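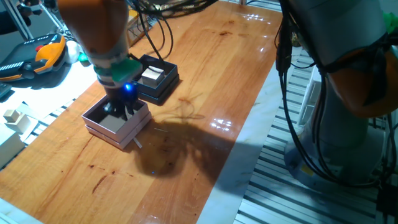 Chapter 5
Keeping Small Things: Storage and Order in a Collection

Every collection begins with a person who does not want to throw something away. It may be a button, a shell, a ticket from a train journey, or a stone from a field. At first the object lies in a drawer together with keys and old pens, and the owner remembers very well where it came from. After some years the drawer is full and the memory is weaker. At this moment the owner needs a system, and the simplest system is made of open boxes. A white box, shallow and square, shows everything that is put in it to a person who stands over the table. A dark navy box makes a different background, and a small light gray cube inside it is easy to find with the eye. The color of the box is therefore a first decision of the collector, and we will return to it in Section 5.2.

In this chapter we study how small objects are stored, separated and labeled. The methods are the same for a private person with 31 buttons and for a town museum with many rooms. Only the size of the work is different.

We take most of our cases from the museum in Stirudari, where Sun-ja Bang worked for many years on the Dukovitz collection. When the collection came to the museum, it had 2,027 objects, and almost 1,000 of them had no label. The family had kept them in tea tins. Some tins had a word written on the lid, such as "river" or "Aunt," and these words were for a long time the only catalog. Bang did not throw away the tins. She gave each tin a number and wrote this number on the card of every object that was found in it. In this way the old order of the family was saved inside the new order of the museum. Students sometimes find this double work unnecessary. In Section 5.4 we will see how the word "river" helped to identify a group of fishing weights from Skotura.

Before you read further, you should know three terms. A container is anything that holds an object, whether it is open or closed. A unit is the smallest part of a collection that has its own number. A location is the place where the container normally stands, and it must be written down also when the container is moved only for one afternoon. Many losses in small museums are in fact errors of location. The object is in the building, but it is on another shelf.

5.1 Open and closed containers

An open container invites use. The objects can be compared quickly, and a missing one is noticed soon. Its weakness is dust, and in the month of August also strong light, if the table is near a window. A closed container protects better, but people look into it less often. Gentile, whose rules for storage we discuss at the end of this section, advised to use both kinds: open boxes during the study of the objects, and closed ones for the years between.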